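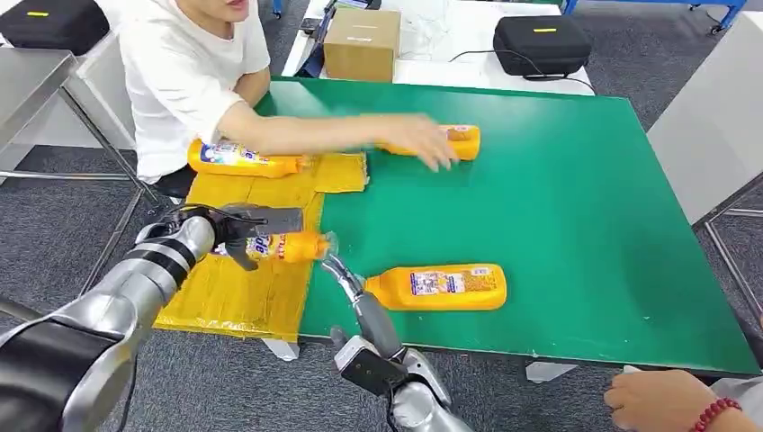
4.2 Comparing the two end effectors

Figure 3. Bottle pickup with the Altier gripper (left arm) and the Kauppinen hand (right arm). The left gripper holds one orange bottle above the yellow mat; another lies beside the fingers of the right hand.

We ran 572 pickups under the Aleo controller, split between the two sides, with every bottle starting on its side. The controller settings were the same for both arms, apart from the closing routine. Of these attempts, 535 ended with a bottle off the table, a result that flatters us, as lifting was all we asked for.

The Altier gripper has a dark, plain closing motion and no opinions. It took the bottle near the middle and held on. The Kauppinen hand, which cost a good deal more, was given up to 5 seconds to settle its fingers and usually spent all of them. When it did settle, the bottle turned less during the lift – a real advantage for anyone who wants to read the label.

Bottles were laid out by hand between attempts (Fig. 3). Patrício's placement rule, written one Sunday and revised in March, asks for a bottle "roughly sideways." We kept the wording. Results for the yellow mat and the bare green surface are reported separately in Section 4.3, where the Kauppinen hand does rather better.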